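Uleck on bringing Hidov back: "The script was the easy part to leave alone"

The English-language edition of Hidov, the puzzle adventure first released for handheld consoles, is to return in November with a fully re-recorded voice track. Ahead of the release, the localisation director at Uleck, the studio responsible for the new version, agreed to discuss the work with us. The interview took place by telephone on a Monday afternoon and has been edited for length.

The first matter raised was the decision to record again at all. The original English cast is well regarded by players, and early reaction to the announcement was mixed. The director accepted this without hesitation.

"We knew there would be disappointment, and we think it is fair," the director said. "The old recordings exist only in a compressed form. They were made to fit on a small cartridge and to be heard through a small speaker. We spent 17 weeks trying to restore them, and at the end of that time we had lines which sounded clean on their own and poor beside the new music. At that point the studio took the decision to start again."

Members of the original cast were invited to audition alongside new performers, and several did so. The director declined to say which parts they had taken, as the full list will be published by Pimentel, the game's publisher, nearer to release.

Asked how far the text itself had been altered, the director said that changes had been kept small. The written dialogue was checked line by line against the source, and most corrections concern puzzle hints that had been mistranslated.

"There is a bell-tower puzzle in the fourth chapter which players have been solving by guesswork for years," the director said. "The English hint told them to count the windows. It should have said shutters. We have put that right, and I expect we shall receive letters about it from people who were fond of the guesswork."

The game's optional conversations have received more attention. In the original release only the main story was voiced, and the townspeople spoke in text alone. The new edition adds speech to all 24 residents, with over 100 additional scenes recorded for them. The director described this as the larger part of the budget and the part that caused the most discussion within the studio.

"A line that reads well does not always speak well. The baker has a very long sentence about flour. On the page it is charming. When an actor reads it aloud it takes so long that the player has left the shop. We did not cut it. We asked for it to be spoken faster, and the player may skip it – that is a choice we have given throughout."

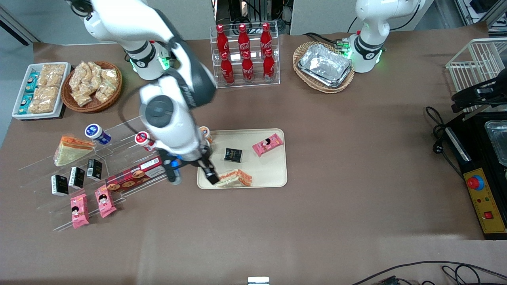 The director was also asked about difficulty. Druller, the developer of the original game, was known for puzzles with a strict move limit, and some players never saw the ending for that reason. The new edition keeps the limits as they were in its standard mode and offers a second mode in which they are removed. Both modes lead to the same ending, and progress may be carried from one to the other at any time.

"Druller asked us for one thing, which was that the standard mode should come first in the menu," the director said. "We were glad to agree. Their designers read every hint we rewrote and sent back notes on a good number of them."

On the subject of saved games, the answer was less welcome. Files from the handheld version cannot be transferred, and players who reached 100 per cent completion will need to begin again. The studio examined several methods and found none that it considered reliable.

The soundtrack will be available in both its original and its newly arranged form, and may be changed from the options menu. The original Japanese voices are also included, with English subtitles revised to follow them more closely. A physical edition is planned, although the director was not able to confirm in which countries it would be sold. Pimentel is expected to open orders in the weeks before release.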